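Home | Guides | Set-up | Parts | Contact
Search this guide Go

Section 3. Your first shift next to the Stesto arms

I put this together for the Bivstead bench after we got our two arms running, mostly because the packing list that came with them told me nothing I needed on day one. Last updated 3 Feb 2021.

1. Clear your stuff off the table before you power up. The arms don't know your coffee from a work piece.
2. Turn on the left arm, wait for the tone, then turn on the right.
3. Run the home routine (code 288) and keep your hands in your lap till both arms stop.
4. Set out your pieces and press Start on the Magalhães panel.

Caution: Never reach between the grippers while the panel light is green. Press Pause first, every time.
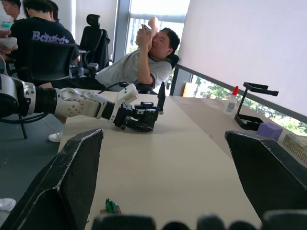 Your own job changes more than you'd think! I used to do all the placing by hand and went home with sore wrists, and now I mostly set up, watch and fix. Small things are where you'll still get called in - a glue bottle with a pointed red cap is a very different grab from a plain purple cube, so teach those two separately and save each one under its own name. You'll also get some waiting time between runs, and at Bivstead we agreed early on that it's yours (phone, stretch, whatever you like) so long as you can hear the alarm.

Note: If a run stops with error 21, don't restart it. Write down what the arm was holding and call the Plultcombe desk at extension 3318.

5. At the end of your shift, park both arms and leave a line in the log for the next person.

Bivstead Bench Guides | Questions? Ext. 3318 | © 2021 | Back to top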